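Workshop Tips: Trying Out Grippers on Cloth Before You Commit

Notes from the bench, April. Collected by Trinidad Toledo, with corrections from Damian Kaczmarczyk. 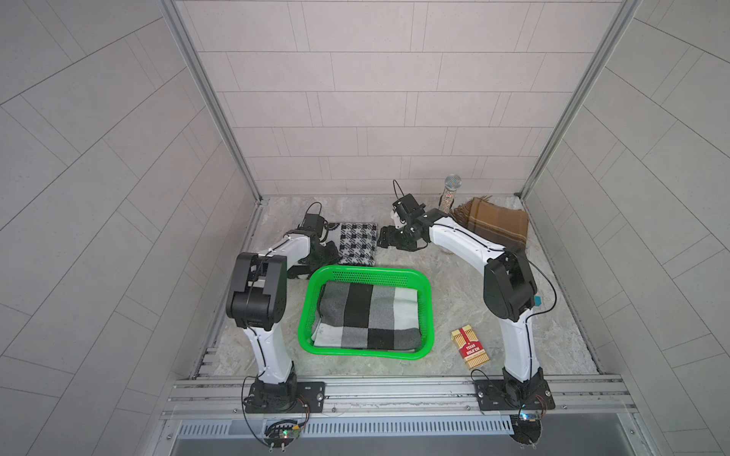 Start with the cloth, then pick the gripper

Folded cloth sorts grippers faster than any block or cup. A hard object gets picked up or it doesn't. Cloth gets picked up one layer at a time, or by the wrong corner, or it comes up fine and drags everything under it along. If you only have an afternoon to compare two sets of fingers, spend it on cloth.

Use several fabrics with different weights. A checked blanket, a patterned cloth and a plaid scarf with a fringe make a good set. Bold checks help because you can see from across the room whether a fold has shifted. Fringe is the hard one. Fingers that close well on a flat edge will often take three or four strands of fringe and nothing else.

Give the arms a basket with a smooth rim

We run most of our comparisons around a plastic basket. Look for a thick, rounded rim. Thin rims flex when a finger touches them, and then you are testing the basket. Put it near the front of the surface, between the two arms, so either one can get to it without a full stretch.

Check that both arms can reach every inside corner before you record any results. Teodor Zalewska lost a morning to a far corner that the left arm could reach open but not closed.

Keep small things in the test

Leave a few small items near the cloth. A pack of cards is useful: flat, light and easy to knock. If the pack is at a new angle when the run ends, the elbow or the cable came through lower than you thought. Something upright near the back wall does the same job for the forearm.

Our two finger sets

We compared the stock Holtance fingers with a longer pair from Kovora. Each pair got 264 tries at lifting a folded cloth and setting it in the basket, split evenly over 6 sessions.

Holtance: Stiff, short, easy to line up. Good on thick folds. Slips on a single layer unless the tip touches the table first.

Kovora: Better on single layers. The tips bend a little, so they can slide under an edge. Worse at letting go - thin fabric clings to the pads, and we had to add a small shake at the end of the move.

Oliwia Malinowski prefers the Holtance pair and sets the approach height 4 mm lower to make up for the slipping. That works on a hard surface. I would not do it over anything you mind scratching.

Cables

Leave a loop at the wrist and a bigger one at the elbow. Move each joint to both ends of its travel by hand, power off, and watch the loop the whole way. Too short and it pulls at the connector. Too long and it catches on the rim of the basket.

Tie down the slack at the base, but not tightly. Replace any tie that has left a mark in the jacket.

Controllers

The boards below the bases each have their own lights. Learn what yours mean and write it on tape next to the board. We tried the Jitov controller on both arms for a week and went back to our old ones. The Jitov is smoother at low speed but takes longer to recover after a stall, and with cloth you stall a lot.

Change one thing at a time. New fingers and a new controller on the same day will tell you nothing about either.

Camera

Mount it where it can't be bumped and don't touch it between finger sets. We use an Ung clamp, tightened once. If the camera moves, start that session over.

Busy walls and a veined table top are harder for the camera than plain ones, and a black gripper over a black-and-white check is harder still. Do at least 16 tries with that combination. Plain white backgrounds made both finger sets look better than they are.

Rail and bolts

Arms on a shared rail will pass shake to each other. Go over the base plate screws at the start of each session. Mieczysław Michalski puts a line of paint marker across each screw head and onto the plate, so a loose one shows as a broken line.

Wipe the grooves in the rail too. Lint from the blankets collects there and gets under the plates when you slide them.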